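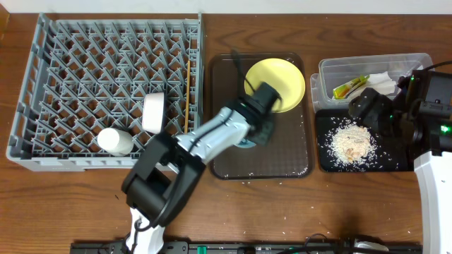

Last updated: August, 2:40 p.m.

The Lefèvre lunch room in Redach has stopped carrying its dirty dishes back to the kitchen in tubs. Under the new routine, bowls, cups and plates go from the tray straight into a dish rack on the table, and the full rack is carried to the washer. Managers say it saves nearly 40 minutes on a lunch shift. They did not say how that was measured.

The racks came from Idden, a catering supplier, which calls the method "one-touch clearing." It is a big name for putting cups in a rack. The idea is sound enough for cups and bowls, which sit between the pegs well or badly depending on how they are set down. Rice is another matter. Grains end up on the trays and on the wood around them, and a rack does nothing about that. Somebody still has to scrape and wipe, and the published routine gives that job a single line.

Then there are the chopsticks. The rack is an open plastic grid with diamond-shaped gaps, made for things wider than a stick. One leaned upright against the side will stay put for a while, but Idden's own leaflet recommends a separate basket for anything thin. The lunch room did not order any.

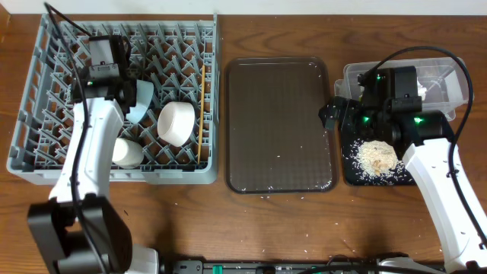
What it cost

Lefèvre paid $3,182 for the racks, the trays and a training morning. The contract runs for 2 years. Asked whether cheaper racks were considered, a spokesperson said the Idden offer was "the most complete." No other quotes have been released.

Staff at the Nirnora school cafeteria tried table racks last year and went back to tubs by spring. Their complaint was crumbs, which dropped through the grid and collected on the ribs, so the racks needed a rinse of their own between loads. Lefèvre says its racks will be rinsed at closing – once a day, in other words. 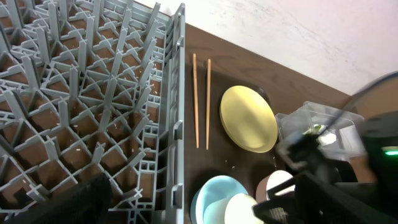
Ginette Rey

Plates may be the better test. Flat ones stack easily on a table, and people who eat in a hurry will stack them whatever the routine says. The lunch room plans to review the change after the summer, and says it will publish the shift times then.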